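**Handheld grippers reach the stockroom floor**

15 February 2022

Fisater has begun recording pick-up and tidying chores by hand, using paired grippers with coded markers, before any of the work is passed to a robot.
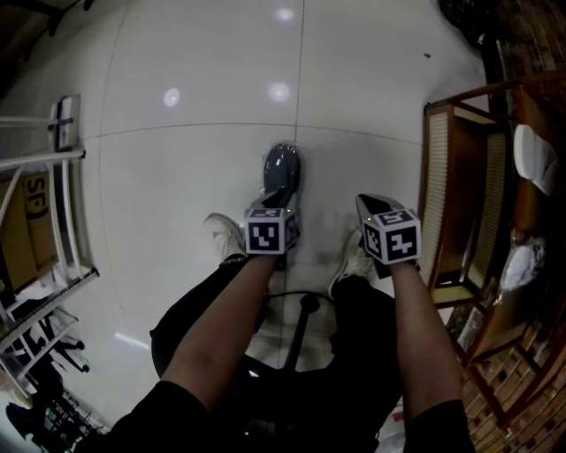
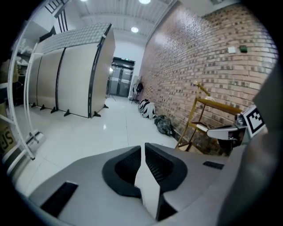
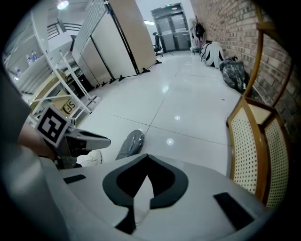 Project lead Kaisu Valtonen put the current success rate on bagged items at 2 in 10. Rigid boxes do better. Soft wrapping shifts under the fingers, and the software loses the edge it was tracking.

A person still finishes most chores faster. Valtonen expects a second test in July, with 20 items and a time limit of five minutes. No sale date has been set.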